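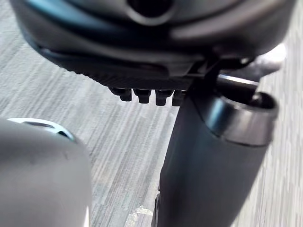 Rosário Sequeira's remark on reading our first draft was that anyone who builds a robot arm at home ends up studying the home, and we have decided to let it stand as the motto of this section.

4.2 The build and its setting

Figure 4. View from the wrist camera during work at floor level. A dark housing with four short pegs on its underside fills the upper part; part of the gripper shows at lower left.

The arm, which we call Mocanu, was put together over one winter in a spare bedroom in Dovville. The room has a carpet, a radiator and a door that opens inwards, and all three turned up in our error logs before any of the objects we meant to study. We had planned to work on a bench. The bench was found to flex whenever the arm reached past its middle, so the base was bolted to a paving slab and the slab went on the floor, where it has stayed on the grounds that no one wishes to lift it again.

The wrist camera sits behind the gripper and looks along it. At close range this gives a view that is generous with whatever is nearest and stingy with the rest. In Figure 4 the gripper part is out of focus while the four pegs under the housing are easy to pick out, although the fourth is partly behind the upper end of the post. Dark parts against other dark parts, as here, were the hardest case for our edge finder, which had been tuned on a set of brightly painted blocks and had formed high expectations.

Carpet brought its own troubles. Its streaks run diagonally in the picture and the software took them for edges with real enthusiasm. Small pale flecks, such as the one near the foot of the post in Figure 4, were at first proposed as grasp targets. We tried vacuuming. We then tried a size limit, which was quieter and could be left on overnight.

Each trial lasted 60 seconds and was run 8 times from the same starting pose. Alina Moldovan rebuilt the wrist joint in September after 2 of the printed brackets split along the layer lines; the later set, printed on their side at the Ulus workshop, has held up so far. Cable routing remains poor. The main lead still crosses the base and has to be held clear by hand on wide turns, a duty recorded in our notes as "supervision".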